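Control and Perception Software - Working Meeting
Minutes, 2/10/22
Tomalbridge site, with Itholm joining by call

Apologies: none received.
Minutes of the previous meeting: accepted with one correction. Under item 4, "planner timeout" should read "gripper timeout".

1. Actions carried over

1.1 Move the logging service off the control machine. Done. The control loop no longer shares a disk with the recorder. No missed cycles have been logged in the 2 weeks following the move.

1.2 Write up the hand-eye calibration procedure. Draft circulated. Itholm asked for the order of the steps to be fixed, as the present text allows the wrist camera to be calibrated before the fixed one and the script then loads a stale transform. To be corrected.

1.3 Reply to Clekska on the driver licence. Still open.

2. Perception: depth and segmentation near clear panels

The main item. Depth from the fixed camera is sound over the white table and poor above its rear edge, where the clear panel begins. The panel both passes and reflects light, so the stereo matcher finds two valid surfaces along the same ray and picks between them on texture. The result flickers from one cloud to the next. The points in question lie outside the work volume and ought to be dropped by the crop box, but a number of false matches land inside it.

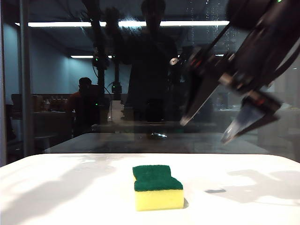
Segmentation is a separate matter. The two-layer sponge is at present split into two instances in a fair share of views, one for the green scouring layer and one for the yellow foam. The grasp planner then proposes a grasp on the green part alone, at a height that puts the jaws too high on the block. Tomalbridge proposed merging any two instances whose masks share a long border and whose depths agree to within a set tolerance. Itholm preferred to retrain with merged labels. It was noted that merging by rule would also join two different objects standing in contact.

The arm's own shadow on the table was also discussed. The dark region moves with the gripper and the change detector reports it as a new object. The existing filter rejects regions with no height, but it runs after the tracker has already assigned an identifier, which fills the track list with short-lived entries. Moving the filter ahead of the tracker is a small change.

The test set for this item holds 1376 labelled views, of which 235 contain a split sponge under the current model. Both figures are from the evaluation script in the main branch.

Agreed:
- Crop box to be defined in table coordinates, with the rear face pulled in from the panel.
- Height filter to run before the tracker.
- Merge rule to go in behind a switch, default off. Retraining to be costed for the June plan.

3. Perception: wrist camera

The wrist view is used for the last part of the approach only. Two faults were reported.

First, the finger tip is pale and partly see-through, and the fixed self-mask was drawn for the old opaque tips. Pixels at the border of the new tip leak through the mask and are tracked as features. These features stay still in the image while the rest moves, which pulls the motion estimate towards zero. The mask should be produced from the gripper model and the current jaw width. The drawing of the new tip is available and needs only to be converted.

Second, when the wrist turns towards the glass, the detector fires on reflected parts of the cell. It has returned an arm detection on the reflection with a score above the threshold used for the real one. The safety layer doesn't use these detections, so no stop was triggered, but the planner adds them to its collision world and then fails to find a path through free space.

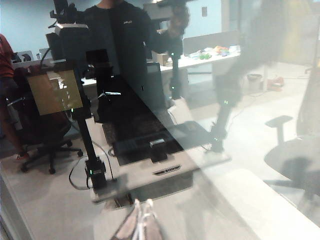 A plane test was proposed. The panel position is known from the cell model, so any detection whose estimated position falls behind that plane can be held out of the collision world. Itholm raised the case of a person behind the panel, which the display should still show. It was agreed that such detections are kept for display and logging - the planner alone ignores them. The panel must also be present in the collision world as a solid surface. At present it is only in the visual model, and this was recorded as a defect.

Agreed:
- Self-mask to be rendered from the gripper model at each frame.
- Plane test added between detector and planner.
- Panel added to the collision model with the same margin as the table.

4. Planning

The planner upgrade is held until item 3 is complete, so that path failures can be put down to one cause. Of the failures in the current log, 869 carry the code for "start state in collision". This code is also returned when the goal is unreachable, owing to a wrong return value in the wrapper. The wrapper is to be fixed first and the count repeated.

Planning time on the longest approach is over 2 seconds when the collision world holds stale objects. A clear-out on every new cycle was suggested and not agreed, as it would remove the tray fixtures along with the rest. Fixtures to be tagged as permanent before this is looked at again.

5. Tooling

The Zariņš replay tool now opens recordings from both cameras on a common clock. An offset remains at the start of each recording, caused by the wrist camera sending its first frames before time sync has settled. The tool will discard frames up to the first sync message. Older recordings have no sync message and will need a manual offset in the header.

Configuration files are to be checked against the schema when loaded. A mistyped key is currently ignored without a warning, and the jaw speed default was in use for several sessions as a result.

6. Actions

Tomalbridge: crop box, filter order, merge switch, wrapper return value.
Itholm: rendered self-mask, plane test, corrected calibration text.
Joint: panel in collision model, to be reviewed by both sites before it is merged.
Open from last time: reply to Clekska.

7. Any other business

Itholm asked for branch names to carry the issue number. Agreed.

Next meeting to be set once the failure count in item 4 has been repeated.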